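Masilari 505 Water Softener
Section 4: Installing, first fill, first regeneration

Read all of it once before you cut any pipe. Section 3 covered picking the spot. If you skipped it go back, you need a floor drain or standpipe within reach and a grounded outlet that is not on a wall switch.

4.1 Before you start

You need:
- the softener, bypass valve and clips (bag A)
- drain line, brine line, two hose clamps (bag B)
- silicone grease, small tube, in bag B
- pipe cutter, adjustable wrench, tape measure
- bucket, rags, flashlight
- salt – pellets or crystals. No rock salt, no block salt

Missing something from bag A or B? Stop and call. Don't substitute clips from another brand, they look the same and they are not.

Check the pressure. Softener wants 35 psi at the inlet, minimum. Below that the brine doesn't draw right and you'll have salty water at the kitchen tap and a tank that overfills. If you have a well, check it with the pump at its cut-in point and with nothing running.

CAUTION: Max inlet pressure is on the label under the lid. Over that you need a regulator ahead of the softener. Damage from high pressure isn't covered.

CAUTION: No heat near the valve. If you solder, do the joints on the bench or at least a good arm's length off the valve body, let them cool, then connect.

4.2 Fitting the bypass

1. Shut off the main. Open the lowest tap in the house and a tap upstairs. Let it drain down.
2. Turn off the water heater. Gas – set to pilot. Electric – breaker off.
3. Take the shipping plugs out of the valve ports. Look inside with the flashlight, bits of foam get in there.
4. Grease the O-rings. Thin film, silicone only. Petroleum jelly will swell them.
5. Push the bypass straight in. No twisting. It should go all the way home with hand pressure.
6. Clips on. Each clip has to snap down on both sides. Tug the bypass toward you. If it moves, the clip isn't on.

Note: O-ring kit is part 1354 if you nick one. Order two, they're cheap.

7. Check the arrows. IN arrow takes water from the street or well. OUT goes to the house. Plumbed backwards the unit will seem to work for a day and then push resin into your faucets. Most calls we get are this.
8. Connect the pipes. Support them with a strap so the weight isn't hanging on the bypass.
9. If you've cut into metal pipe and put plastic in between, the electrical ground through the pipe may be broken. Fit a jumper wire and two ground clamps across the gap. Ask an electrician if you aren't sure.

Outdoor spigots should stay on hard water. Tee them off ahead of the softener if you can. Kitchen cold is your choice.

4.3 Drain line and overflow

1. Push the drain line on the barb at the back of the valve head, clamp it.
2. Run it to the floor drain or standpipe. Down is best. Up is OK to eight feet if your pressure is good.
3. Leave an air gap. End of the hose sits above the drain, never pushed down inside.
4. Tie the end down. It kicks when the backwash starts.
5. Overflow hose goes on the elbow on the side of the brine tank. Gravity only, so no uphill, no tee into the drain line. Keep the two hoses seperate all the way.

If the drain isn't ready yet you can do the purge in 4.4 into a bucket, but not a full regeneration. Way too much water.

4.4 Purging and first fill

Bypass to BYPASS for now. Unit unplugged. Drain line lifted out of the drain and brought round to where you can see what comes out of it.

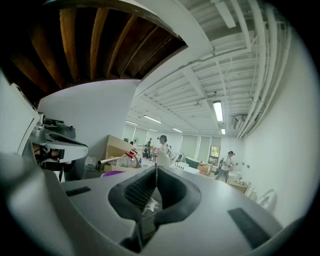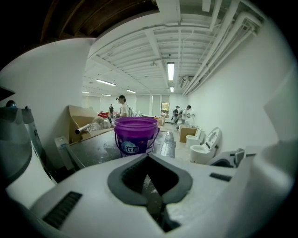 First water through a new resin tank carries color and fine dust, tea brown is normal, and you want to catch it so you know when it's done. Plug in, wait for the display, hold REGEN till the valve head turns to BACKWASH. Then crack the bypass a quarter turn toward SERVICE and wait. Air first, spitting, then water. Any open bucket with a carry handle is fine for this, like the purple plastic one in the second picture – just have it standing right next to you before you touch the bypass. Hold the hose end yourself. Close the bypass before the bucket is more than half full, empty it, go again. When it runs clear put the hose back over the drain, air gap, tie it down, and let the backwash finish on its own.

Don't open the bypass all the way in one go. Fast water lifts the resin bed and jams it up in the top screen and then you're taking the head off.

Once the head goes back to SERVICE:

1. Bypass fully to SERVICE, slowly.
2. Open a cold tap near the softener. Take the aerator off first. Run it until there's no spitting.
3. Close the tap. Dry everything with a rag.
4. Look at every joint with the flashlight. Wait ten minutes, look again.
5. Then the hot side. Run a hot tap till the air is out, and only after that turn the water heater back on.

CAUTION: Water heater on with air in the tank will burn out an electric element. Don't rush this one.

A drip at a clip joint: bypass, relieve the pressure, pull it, regrease, refit. Don't tape it.

4.5 Brine tank

1. Wipe out the tank. Check the float moves freely up and down in the brine well.
2. Push the brine line into the valve elbow and into the float elbow. Both ends need the little plastic insert in the tube or they suck air.
3. Pour in three gallons of water. First time only, afterward it fills itself.
4. Add salt, half full to start. Cap back on the brine well so salt doesn't get in there.
5. Lid on.

Never fill past two-thirds in a damp basement. Salt crusts over, you get a bridge with a hollow under it, and the softener regenerates with no brine. Broom handle will find it. Push gently.

4.6 Setting the Lebrun head

The head has four buttons. SET, UP, DOWN, REGEN. Display goes dim after a minute, any button wakes it.

1. Hold SET until the clock flashes. Set time of day with UP/DOWN. Watch AM/PM. Press SET.
2. Hardness, in grains per gallon. Stukthorpe town water is 19. Anyone else, use the strip in the envelope or ask your supplier. Press SET.
3. Iron? Add four to the hardness number for every part per million of iron. Clear-water iron only. Red water needs a filter ahead of the softener, this unit won't fix it.
4. People in the house. Press SET.
5. Regen time. Comes set for 2:00 AM. Leave it unless somebody runs water at night. If you also have a filter that backwashes, put them two hours apart.
6. Salt mode. E is economy, N is normal. Start on N.
7. Press SET one more time to save. If you walk away before this it goes back to what it was and you'll wonder why.

Note: power out for less than a day, settings and clock are kept. Longer than that the settings stay, the clock dosn't. Check it.

4.7 First regeneration

Give the salt two hours to dissolve. Then hold REGEN until the head starts turning. Stay in the house for this one. Order is backwash, brine draw, rinse, refill, then back to service.

Things to check while it runs:
- backwash: strong steady flow at the drain, no resin beads in it. Beads look like fish eggs, amber. If you see them shut the bypass and call
- brine draw: level in the tank slowly going down. Not moving = air leak in the brine line or kinked drain line
- rinse: flow at the drain, tank level holding
- refill: water comes back in and the float stops it

Avoid using hot water during the cycle. Cold is OK, it'll be hard until the cycle is finished.

Afterward test at the nearest cold tap with the second strip. Should read soft. Hot side takes longer, you've got a whole heater full of hard water to use up first.

4.8 If something's off

Salty taste – drain line kinked, or pressure low. Run a tap for a few minutes, then another rinse.
Still hard – check the bypass is really on SERVICE. Then salt. Then the arrows from 4.2.
Error E2 – head lost its position. Unplug, wait a minute, plug in, let it home.
Error E4 – motor stalled. Call.
Humming, nothing turning – shipping pin is still in. Red tab, left side of the head under the cover.
Milky water – air. Clears from the bottom of the glass up. Goes away in a few days.

Warranty card goes back to Umotov Water Supply, Stukthorpe. Technical questions to Cornel Pîrvu, parts and missing bags to Léonie Guillot. Parts desk is closed Tuesday. Have the serial number ready, back of the brine tank, silver sticker.

Section 5: Salt, cleaning and winter shutdown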